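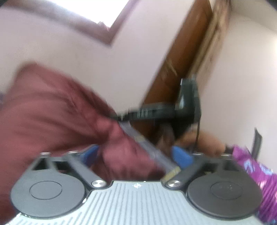
From: Jamila Gazi
To: Cikdale Allotments list
Date: 21 August 2018
Subject: Re: Water pressure on the lower plots

Godfrey Mollel wrote:

> Is anyone else getting next to nothing from the tap by plot 22? I
> was down on Sunday evening and it took ages to fill one can. The
> tap at the top gate was fine. If it is a leak I'd like to know
> before I put the leeks in. Also, does the hosepipe rule still
> stand or did that end with the dry spell?
>
> Godfrey

Godfrey,

Same on plot 13. I get a fair flow before 8 in the morning and a dribble after tea. Lakmal had a look at the stopcock near the compost bays and says it is only half open and stiff. He didn't want to force it in case the spindle goes, as it did on the old one.

I rang the water company and they say everything past the meter is ours. Kári has read the meter twice with all the taps off, an hour apart, and it hadn't moved, so I don't think there is a leak. My money is on the stopcock.

Chathurika has the number of the plumber who did the trough. Can you send it round please, Chathurika? If he can come one evening I will let him in.

The hosepipe rule still stands until the end of August. Cans only, and please don't leave the trough tap running while you go back to your plot. I have turned it off 2 times this week.

On the leeks, I would put them in anyway. Mine went in late last year and were perfectly good by February. I have a tray of six spare if you want them, they are under the bench by my shed.

Jamila
Plot 13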